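Processor socket (desktop and server boards)

The processor socket is the square fitting on a motherboard that holds the CPU, carries power and signals to it, and keeps it pressed down evenly. I look after this entry for the Feltdale hardware pages, and I've tried to write it the way I'd explain it to a friend with the side panel already off (and a cup of tea kept well away from the board).

Overview

Most sockets on the older office machines and small servers I've worked on follow the same plan. There's a frame fixed to the board, a hinged plate that folds down over the edges of the chip, and a thin lever that pulls the whole lot tight. The silver lid you see on the CPU is called a heat spreader. It protects the bare silicon underneath and gives the cooler a flat surface to sit against, with a thin layer of thermal paste between the two.

Paste is where people come unstuck, I find. Old paste goes crusty and creeps towards the edges, and it wants cleaning off with isopropyl alcohol and a lint-free cloth before a new lot goes on. A blob the size of a pea is plenty! I once cleaned up a Hagedorn tower that had been given half a tube, and it took me most of an afternoon.
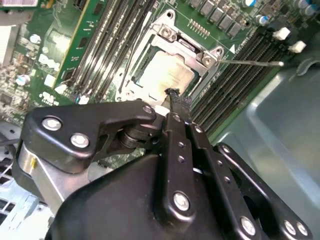

A CPU in its socket with the hinged plate open, and memory slots to either side.

Opening and closing

To open the socket, press the lever down a little, slide it sideways from under its catch and let it come up. The plate then lifts on its hinge. Closing is the same thing backwards, and it takes more force than you'd like the first time – mine creaked so loudly I stopped and looked the part number up again. The chip itself should never need pushing. It drops in under its own weight once the corner marks line up.

Memory slots

Memory usually lives close to the socket, as short tracks between the two help the signals along. Boards made for servers and workstations often have a bank on each side. Fill order differs from maker to maker, so check the manual – the Ollness guide I learnt from spends 5 pages on this alone, and I still have to look it up.

Elsewhere on the board 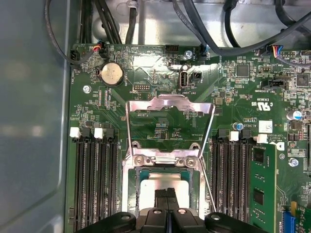 Fan headers are worth learning early on, because the names printed next to them tell you a good deal. SYS normally means a case fan and HDD one that cools the drives. If a machine complains about a missing fan after a rebuild, a plug left off its header is the first thing I check.

The coin cell keeps the clock and settings alive while the machine is off at the wall. They last for years, but if the date keeps slipping back, swap it. An internal USB port is handy too, and plenty of people boot a small server from a stick in there.

See also: Thermal paste; Memory module; CMOS battery; Brellora socket chart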